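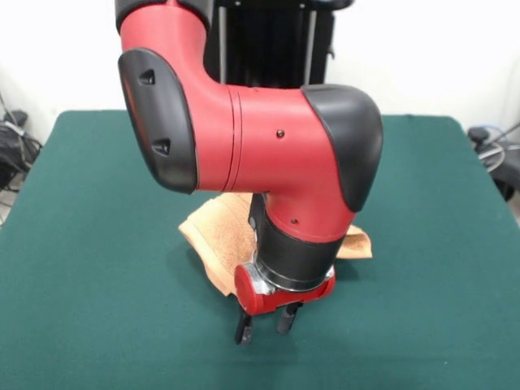

Chore robots (household and shop-floor)

31/05/2020
By Jade Wragg

A chore robot is a machine meant to do the small jobs people do with their hands at home or at work: folding, wiping, sorting, fetching, putting away. I've been keeping this entry up to date for a while now, and the question I get most is the simple one. Can they do it yet? Some of it, slowly, and you'd better be fussy about which jobs you pick!

What counts as a chore

People lump a lot of things together under this word. A dishwasher does a chore, and so does a robot vacuum, but both of those were built around one job and can't do any other. When I say chore robot I mean something more general - usually an arm with a gripper on the end, sometimes on wheels, that could in theory do the towels in the morning and pack boxes after lunch. The arm is the part we've had for ages. Factories have been using arms for welding and lifting for decades, and they're terrific at it, as long as the part turns up in the same spot every time.

The towel problem

Towels are where most of these projects start, and where plenty of them get stuck. A box has corners that stay put. A crumpled towel has corners too, but good luck finding them, they're tucked under, or folded back, or hiding behind the very arm that's supposed to grab them. Before the machine can fold anything it has to work out what it's looking at, and a heap of plain cloth looks much the same from every side.

Then there's the picking up. Two stiff fingers have to come down close to the table and pinch one layer of cloth (not three!) without jamming into the surface. You and I do this by feel. Lots of grippers have no sense of touch at all, so the software has to guess from the camera picture.

The usual approach goes like this: grab the towel anywhere, lift it, let it hang, look for a corner, grab that, and lay the whole thing down flat. Once it's flat, the folding is nearly easy. With one arm you have to drag the cloth across the table to straighten it, and a grippy table covering can help or hurt, depending on the cloth.

I got to see a long towel trial at the Sallstead workshop, run by Bindu Ramasamy and Nithin Poojary. They put a single arm through 400 folding attempts, and 300 of those ended in a fold they'd accept. I think that's pretty good for one arm! But their idea of acceptable was kinder than my mother's, and every attempt started with one towel on a clear stretch of table. Pull the same towel out of a full hamper and you've got a different job on your hands.

Speed

Slow is the word. A decent fold at Sallstead took 2 minutes, and I can do a whole stack in that time while talking on the phone. Ramasamy told me she doesn't worry much about it, as a machine that works through the night can take as long as it likes. Fair enough for a laundry. In my kitchen I'd be tapping my foot.

On the shop floor

Shops and small plants are doing better than homes, and I don't find that surprising. You can tidy the job up for the machine. Dakton, which packs spare parts, moved its bins closer together and put the same tray at every station before it brought in any arms. Subbarao Kaimal, who ran that changeover, says most of the work was furniture. Their arms shifted 3,060 parts in July of last year with a person nearby to sort out the dropped ones.

The Retix line of grippers gets mentioned a lot in this area too, mostly for rigid things like jars and cartons. Soft goods are still done mainly by hand.

At home

As of this writing I don't know of any general machine you can buy that will do your laundry from basket to shelf. Selma Matić, who writes the Thampi newsletter on home gadgets, keeps a list of ones that were promised, and it's a long list. Pets, stairs, kids, poor light, a sock on the floor - a house throws all of that in together. For now I'd put wiping a clear counter and sorting hard objects under "nearly," flat towels under "sometimes," and fitted sheets under "ask me again in ten years."

Shares: 41 | Comments: 3

tallgrass_pete
I work in a hotel laundry and we have a folding machine already, but somebody has to feed every towel in by hand. The feeding is the job.

Moira K.
What about shirts? You skipped shirts.

Jade Wragg
Moira, shirts are getting their own entry! Sleeves are awful. Pete, good point on the feeding, I'll add a line on hotel machines.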